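**Ticket 3056: Class booking page shows wrong spot counts**
Status: resolved, monitoring
Site: Inskip studio
Component: Jeten booking widget 3.x, Drilex check-in tablet

**Reported.** Members booking the Thursday 6:30 a.m. flow class see "Class full" on the website. The front desk tablet shows open mats for the same class. Evening classes are not affected. Kusamham location is not affected.

**Checked first**

- Cleared browser cache on the desk computer. No change.
- Logged out of the tablet and back in. No change.
- Compared room capacity in both systems. Both read 17.
- Turned the waitlist off and on for the 6:30 class. Count on the website dropped by one, then went back up at the next sync.

**Log review.** The sync log has 680 entries for the week. Most are normal. The failing ones all carry the code `HOLD_NOT_RELEASED` and all belong to late cancellations made before 7 a.m. The widget keeps the mat on hold until the cancellation window closes, and the window was still set to the old studio time zone.
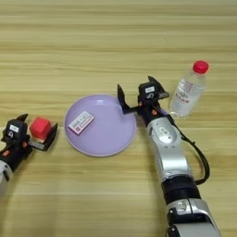 *Attachment 1: tabletop, two arms.*

**Cause.** Time zone on the Inskip location record did not match the account default. Holds for early classes were released after the class had started. Class passes were returned to members correctly, so no refunds are needed.

**Fix**

1. Locations > Inskip > Time zone: set to match account.
2. Sync > Clear stale holds. Run it once per affected class.
3. Restart the Drilex tablet app.
4. Reload the schedule page in a private window and compare counts.

Counts matched after step 4 for all morning classes. Teacher substitutions and mat rental add-ons kept their settings.

**Still open.** Waitlist texts that were queued during the fault may go out late. Front desk should ignore replies asking for a spot in a class that has already ended. Vendor has the log export. Recheck the 6:30 count next Thursday before closing.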